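From: Yanling Hao
To: Surkgate small repairs and swaps list
Date: 8 Dec 2025
Subject: Re: Boxes for small gadgets, keep or bin?

Tan wrote:
> I'm having a clear-out and I've found a whole drawer of those little
> boxes that phones and gadgets come in. My other half says bin the lot.
> I've a feeling I'll regret it the minute I want to sell something.
> What does everyone else do? And how do you store them if you keep them?
> There are 23 of them and I'd like my drawer back.

Hi Tan, hi all,

Oh, I do sympathise! I had the same drawer until March, only mine was a wardrobe shelf and it came down on me when I went looking for a scarf.

What I do now is keep the box if I might sell or pass on the thing within two years, and flatten it if not. The Zodance speaker I sold last month went the same evening I listed it, and the chap who bought it told me he'd picked mine over a cheaper one as it came boxed. The old Kurine radio had no box at all and sat there for six weeks before my neighbour took pity on it.

As for storing them, try nesting the small ones inside the bigger ones, with the leaflets in a single envelope. I write what's inside on a bit of masking tape (never straight on the lid, I ruined a nice one with a biro). Shoeboxes are good for the really titchy ones – the sort that are all lid and hardly any box.

The other thing is to clear a table and do it all in one go, each gadget out next to whatever you think belongs to it. I used to do it on my lap and everything slid down the sofa.
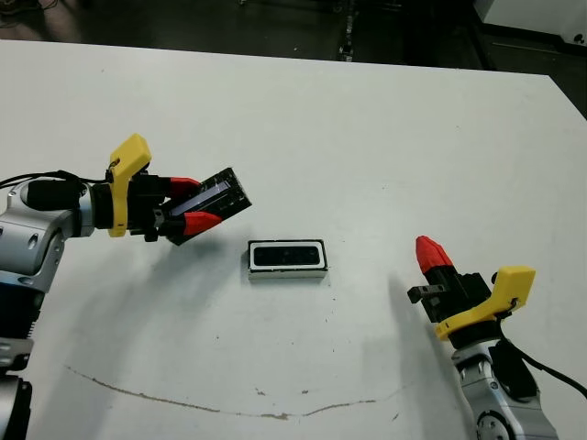 If you come across chargers while you're at it, tie them up separately and don't try to cram them back under the cardboard insert. I split two boxes that way, and they never close properly afterwards. Bread bag ties are perfect for the leads.

I've got a spare envelope of those ties if you want some, and I'd happily take any middling-sized boxes off your hands – I'm posting Christmas bits to my sister and I've run out.

Yanling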